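Titell Presents Kitchen Rack That Gives the Pot Lid Its Own Place

CERNIMSIDE, Mon 18 January. Titell, the maker of small household goods from Cernimside, announces today the start of sales of Moroz, a standing rack for pot lids. The rack is intended for the kitchens where the cupboard is already full and the lid has no good place to rest during cooking.

The company began to work on the product after a survey which it made among its own customers in November. Titell received 2,000 answers. The question was simple: which object in your kitchen do you move most often without using it? The pot lid was the most frequent answer, before the cutting board and the dish towel.

"We expected that people will speak about drawers and storage boxes," said Erick Magesa, head of product at Titell. "They wrote to us about lids. Some of the answers were very long, and a few of them were a little angry. A lid is round, it does not like to stack, and when you take it from the soup you have only one free hand to find a place for it."

Moroz is a shallow tray with low walls. From the floor of the tray rise thin metal rods, and the lid stands on its edge between them. The knob stays on the side, where the hand can take it easily. The tray also catches the drops which run down from the lid, so they do not go on the counter or on the tablecloth.

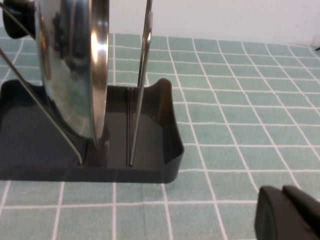

A steel pot lid standing on its edge in the dark gray rack.

The rods are not fixed with glue. The buyer puts them into the floor of the tray at home, and no tool is needed for this. For washing, the rods are pulled out and the tray is cleaned in the sink with warm water and ordinary dish soap. Titell does not recommend steel wool, as it leaves marks on the surface.

During the development, the team tried 13 versions of the rack. The early ones had shorter rods and were good only for small lids. A heavy glass lid from a big pot pulled them over when somebody touched the table. In the final version the tray is wider and the rods are longer, and a large lid can lean a little without falling. Lids with a knob and lids with a flat handle can both be used. Very deep lids, such as those from a wok, should be tried in the shop first.

The company gave special attention to pots with a shiny steel finish. Many customers wrote that they buy such a pot because it looks nice on the table, and that after some months the lid has scratches from lying in the cupboard under other things. With the rack beside the stove, the lid can go from the pot to the tray and back again, and at the end of the evening the pot can be closed and put away as one piece.

For people who bring the pot directly to the table, Titell advises to put a mat or a washable cloth under it and to leave a free space beside it for the rack. The pot handles should point away from the edge of the table when there are small children in the house. The rack is not made for the oven, and it should not stand on a hot burner.
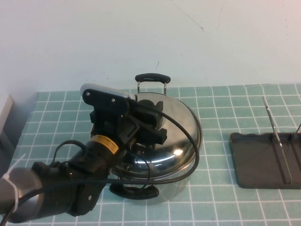
Maksym Symonenko wrote to the company after a test period at home that he used to put the lid upside down on the stove, and that every time there was a ring of water to wipe. Now the water stays in the tray, he wrote, but he would like a second tray for the spoon, and he asks if the rods could be sold also separately, as his son has already lost one of them.

Titell confirms that spare rods will be available in sets of 6 from the same shops. A spoon holder is under discussion for later, and the company does not give a date for it yet.

The first production is 3,000 pieces. The rack is sold in one color, dark gray, and comes in a flat cardboard box with the rods packed beside the tray. The instruction is printed on the inside of the box cover, so please do not throw the box away before you have read it.

Moroz can be bought at the Titell shop in Cernimside and in all Mirkska home stores. Shops which wish to order the rack can ask for a sample piece and a price list. Customers who took part in the November survey will receive a letter with a discount code, which is valid for one rack per household.

About Titell

Titell designs and sells small goods for the kitchen and the laundry room. The company has its office, its workshop and its shop in Cernimside. Before Moroz it was known mostly for its drying mats and its drawer dividers.

Press contact: Erick Magesa, Titell, Cernimside. Product samples for journalists can be requested by letter or at the shop counter.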